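Bench Talk Forum > Grippers and End Effectors > Swapped fingers on a two-arm setup, cloth results inside

slowservo
Posted November 10, 2024

OK so a few of you asked me to report back once I'd put real time on the Calura fingers, and I finally have enough runs to say something. Short version: I like them more than I expected to, and I'm still annoyed.

Same job as always, two arms, one knit shirt on the white table, get it folded. I ran the old Norno fingers in August and the Caluras this past week, 114 attempts per set, same controller settings for both. One view from the wrist camera and one from overhead:

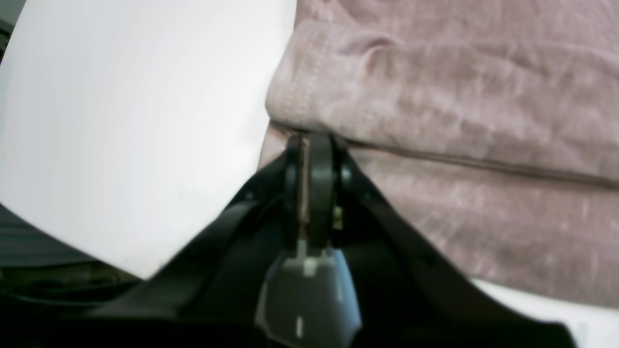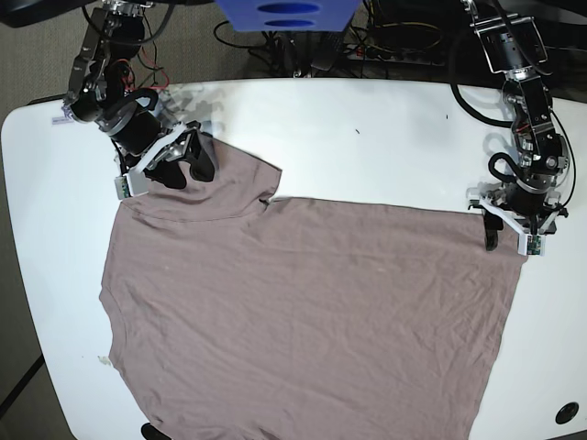
The main thing I was after was picking up one layer at a folded edge and leaving the other one on the table. The Norno fingers are fatter at the tip and they love to grab both layers. I'd get a nice confident pinch, lift, and the whole stack comes along for the ride. With the Caluras I logged 20 double grabs across the whole set. The Nornos gave me so many I stopped being polite in my notes.

Where I'm annoyed is closing speed. There's a little hesitation right before full close, and on a knit that's enough time for the edge to roll out from between the tips. I slowed the approach down and it helped, but now the whole fold takes forever. Anybody else seeing this?

gantrygoblin
Is the hesitation in the gripper or in your controller? I had exactly that on a Sikora board and it was a current limit kicking in early. The fingers touch each other, the board sees a spike, backs off, tries again. Raise the limit a notch and see if it goes away before you blame the hardware.

slowservo
Mine's a Sikora too, so that's very possible! I left the limit at the default for both sets, so the comparison is fair, but it might be fair and dumb. Will try tonight.

pinchpoint_pat
I'm going to disagree with the whole premise a little. You changed fingers, but did you redo the camera alignment afterward? A different fingertip length means your contact point moved. If you kept the August calibration then one of the two sets was working with a bad offset, and I'd bet that's worth more than the tip shape. I've seen people swear by a finger for months and then find out their old one was hitting the table 7 mm early.

slowservo
I redid it. Twice, because the first time I bumped the arm. I'll give you that I didn't recheck it at the end of the week, and that's a fair hit.

pinchpoint_pat
Then recheck it and post the number. Not trying to be a jerk, I just don't trust before and after tests with months in between. Run them back to back on the same day, alternating. It's a pain swapping fingers but it's the only comparison I'd believe.

warm_solder
Can I ask about the cameras? That close view is pretty soft and the gripper takes up a big chunk of it. I moved mine farther back on a Koltura mount and got a lot more cloth in view. I lost some detail right at the tips, though, and for hems I kind of miss it.

slowservo
Yeah, it's a tradeoff. I've gone back and forth. For finding the fold line I want to be right up on it, and then the overhead handles the big picture stuff like where the sleeves ended up. What I don't love about overhead is the arms throwing shadows on the table. They're soft, but my edge finder still picks one up now and then and gets very excited about it.

gantrygoblin
Dim your overheads and add light low from the sides. Or train through it. I'm up to 2,171 saved runs and I quit caring about shadows a long time ago.

warm_solder
Easy to say with that many runs — I have maybe a tenth of that and shadows wreck me every time.

gantrygoblin
Ha, ok, point taken. Side lights, then.

pinchpoint_pat
Side lights will give you hard shadows off every wrinkle, which is worse for a knit. Big soft light straight up, bounce it off the ceiling. We are not going to agree on this one.

slowservo
Update from the bench. Raised the limit like gantrygoblin said and the hesitation is mostly gone. The tips close in one move now. It also mashes the fabric harder than I'd like, so I'm going to bring it back down a hair and see where it settles.

Rechecked the alignment too. It drifted a little on the left arm, less than I was afraid of, but Pat was right that I should've looked. So I'm going to do the alternating test, Norno and Calura, ten runs each and swap, until I run out of patience or screws. Does anyone have a quick way to swap fingers without redoing the whole calibration? I'm tired just thinking about it.

warm_solder
Locating pins. Drill once, never cry again. I can post my drawing later if you want it, it's made for the Koltura plate but the hole spacing should be easy to change.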